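Runberg Water District
Customer Newsletter
Jul 12, 2023

Hardness change in the west pressure zone: what to adjust at home

The west pressure zone will move from the Civora wellfield to the Olaniyan treatment plant in October. The change affects hardness more than any other property of the water. Customers who own a softener, a tank water heater, a dishwasher with a hardness setting or an espresso machine will have something to adjust. Customers who own none of these may notice that soap lathers more easily and can otherwise skip to the next item.

What hardness is

Hardness is the amount of dissolved calcium and magnesium in the water, reported as the equivalent weight of calcium carbonate per liter. Groundwater at Civora spends a long time in contact with limestone and picks up both minerals. Olaniyan draws from the river, where snowmelt and rain make up most of the flow and contact with rock is short.

Water leaving the Civora wellfield currently measures 249 milligrams per liter. Water leaving the Olaniyan plant measures 77. The first number is in the range usually called very hard and the second is moderately hard. Both are safe to drink. There is no health limit on hardness, and the district does not soften water centrally at either source.

Softener manufacturers in this country tend to use grains per gallon. To convert, divide the milligrams per liter by 17.1. Civora water comes out between 14 and 15 grains, and Olaniyan water between four and five.

How the change will be made

The two sources meet at the Dodatard valve station. Crews will open the Olaniyan side in stages and throttle the Civora side to match, holding each stage until pressure and chlorine residual are steady at the sampling taps. During this period the water at a given address may be a blend, and the proportion can shift over a day as demand changes. Streets close to the station will see the new water first. Dead-end mains at the west edge of the zone will see it last, in some cases more than a week later.

The Civora wells will stay in service as standby. They will be run for short periods to keep the pumps and sampling current, and they may carry the zone during maintenance at Olaniyan. Customers should expect an occasional return to harder water. The district will post a notice on the operations page when a return is planned to last longer than two days.

Flushing

A change in source can loosen mineral scale and iron sediment that has settled in older pipe. To remove as much of it as possible in advance, the district will flush hydrants in the zone before the first stage. Flushing is done at night, one loop at a time. Posted streets may have low pressure and discolored water while their loop is open.

If the cold water is discolored the next morning, run the lowest cold tap in the house, usually a laundry sink or outdoor spigot, until it clears. Do not run hot water during this time. Doing so pulls sediment into the heater tank, where it settles and has to be drained out. Hold off on white laundry until the cold tap is clear.

Faucet aerators are the most common place for loosened scale to collect. Weak flow at a single faucet, with normal flow elsewhere, nearly always means a plugged screen. Unscrew the aerator, note the order of the parts, rinse the screen from the back and reassemble. A screen with hard white deposits can be left in household vinegar overnight.

Corrosion control

Softer water lays down less protective scale inside pipes, and a source change made without attention to this can raise metals at the tap. The Olaniyan plant adjusts pH and alkalinity before the water leaves the clearwell and adds an orthophosphate inhibitor. The same inhibitor has been fed at Civora since last winter so that a film would be established in the west zone ahead of the change.

The district will also collect additional tap samples for lead and copper in the zone, beginning before the first stage and continuing after the last. The sampling plan has room for up to 200 homes. Preference goes to houses with copper pipe and older solder and to houses with a known or suspected lead service line. Participants receive two bottles and an instruction card. The first-draw sample must be taken after the water has stood unused for at least six hours, which for most households means first thing in the morning, before anyone flushes a toilet. Results are mailed to the participant.

Softeners

A softener set for Civora water will still work on Olaniyan water, but it will regenerate far more often than it needs to and waste salt and water in doing so. The correction depends on the type of control.

Metered (demand) units have a hardness setting in grains. Change it from the present value to five once your street is fully on the new source. If you also have a private iron filter upstream, leave its settings alone.

Timer units regenerate on a fixed number of days regardless of use. Lengthen the interval. A household regenerating every three days on Civora water can usually go to seven or eight. Longer intervals than that are not recommended, as an idle resin bed compacts and can develop an odor.

Some customers will find they no longer want a softener at all. At this hardness, it is a matter of preference. A unit taken out of use should be put in bypass, drained and disconnected. Do not leave it in line with the salt tank empty. Standing water in an unused resin tank is poor practice, and the bypass valve should be worked once or twice to confirm that it seats.

Leave the setting alone during the blending period. It is easier to use a little extra salt for two weeks than to chase a number that changes from one day to the next.

Water heaters

Tank heaters in the zone have been collecting calcium scale at the bottom for as long as they have been installed. The new water will not dissolve this scale to any useful degree, but it will add to it more slowly. Draining a few gallons from the tank valve once a year is still worthwhile. On a tank that has never been drained, the valve may not close fully afterward, and it is sensible to have a hose cap on hand before opening it.

A rumbling or popping noise during heating is caused by steam forming under the scale layer. The noise will continue after the source change until the layer is removed. Tankless heaters should be descaled on the maker's schedule for the present year. The schedule for moderately hard water can be used from next year on.

The anode rod in a tank heater wears at a rate that depends on the conductivity of the water. Olaniyan water is less conductive, and rods may last somewhat longer. Households that keep a softener should not count on this, because softened water carries added sodium.

Laundry and dishes

Detergent doses printed on the package assume a hardness somewhere in the middle of the national range. Households that learned to overfill the cup on Civora water should go back to the marked line. Too much detergent in softer water produces suds that a front-loading washer cannot rinse out, and the symptom is stiff or slightly slick fabric. Run one or two loads with no detergent to clear what has built up in the drum and hose.

Dishwashers with a built-in softener have a hardness setting in the menu or on a dial inside the tub. Set it to the step that covers five grains. For machines without one, cut back on rinse aid first and detergent second. Overdosing in softer water can etch glass, and etching is permanent. A simple test separates the two kinds of haze: wipe the glass with vinegar. Haze that comes off is mineral film, and haze that stays is etching.

Plastic kitchenware holds droplets longer than glass or china and dries poorly in most machines, which is why mineral spots tend to be heaviest on strainers and storage lids. Old spots can be removed with the same vinegar, diluted by half, followed by a rinse. Perforated pieces do better soaked than wiped.

Coffee equipment

Espresso machines with a hardness dial should be reset. Machines with an inline cartridge can go longer between changes, and the cartridge maker's table will give the volume for five grains. Drip machines need only the usual descaling at longer intervals. Coffee brewed on the new water may taste sharper at first, as there is less bicarbonate to offset the acids.

Fish tanks and gardens

Aquarium owners should test at the tap before each water change during the blending period. The disinfectant is the same at both sources, so existing conditioner doses apply. Species that prefer hard water may need added mineral. Garden use requires no change, although soils that have received Civora water for years will remain alkaline for some time.

Test strips

Strips are free to west zone customers at the Runberg front counter while they last. The district has ordered 200 packets, one per household. Dip the strip in cold water drawn from an unsoftened tap, usually the kitchen cold line or an outdoor spigot, and read it in daylight at the time given on the packet.

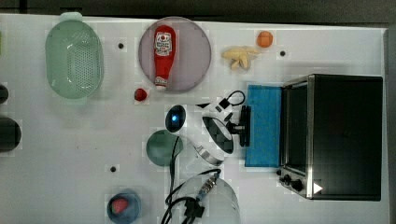 Meter access reminder

Meter boxes must be clear of soil, mulch and parked vehicles on the read date printed on the bill. Reads that cannot be taken are estimated from the same period last year and corrected at the next actual read. Shrubs should be kept two feet back from the lid on all sides. Report a cracked or missing lid to the front counter, and do not cover the opening with plywood in the meantime - mark it with a cone or a bucket and a crew will replace the lid.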